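Workshop tips: keeping a two-arm folding cell in shape

Cable routing first. Each arm's cable needs a loop wide enough to reach the far corner of the table without pulling tight. Drive both arms slowly to full reach, look at the loops, then clip them. Do not clip at the home position and hope.

Fingertip pads. Wipe with a lint-free cloth and isopropyl alcohol every 900 cycles. Lint packs into the gaps between the pads and the grip reading drifts. Replace the pads at 2730 cycles even if they look fine. Driss Belhaj ran a set longer at Stilau and spent a Saturday chasing a fault that was only worn rubber.

Finger screws. Check with a torque driver, never by feel. A dab of removable threadlocker is enough.

Test cloth. Use a plain cotton T-shirt in a strong color on a pale tabletop. Iron nothing. Creases are part of the test.

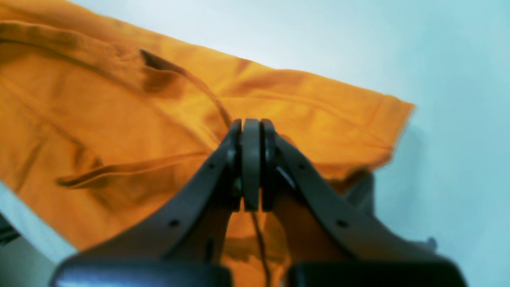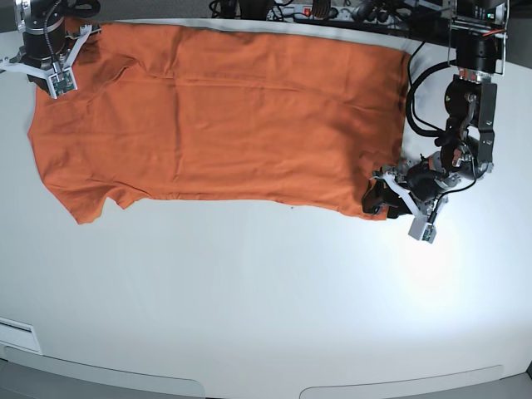 Grip check on the orange test cloth: fingertips up close (first), both arms on the T-shirt (second).

Corner pinch. Close at 62 percent of rated force. If the hem slips, clean the pads before raising the number. If the cloth puckers hard at the fingers, back off in steps of two.

Sensor blocks. Blow dust off the boards with a hand bulb. Canned air spits propellant when tilted. Check that the thin wire has slack with the wrist at both ends of its travel.

Glare. A bright patch on the tabletop will confuse edge detection on light fabrics. Move the lamp or fit a diffuser, then redo the exposure setting.

Power strip. Keep it off the table and label every plug at both ends. Switch off at the strip before unplugging any motor lead.

Log. Write down cycle count, pad date and force setting. Hannelore Bachmann's sheet has a column for each arm; copy that one.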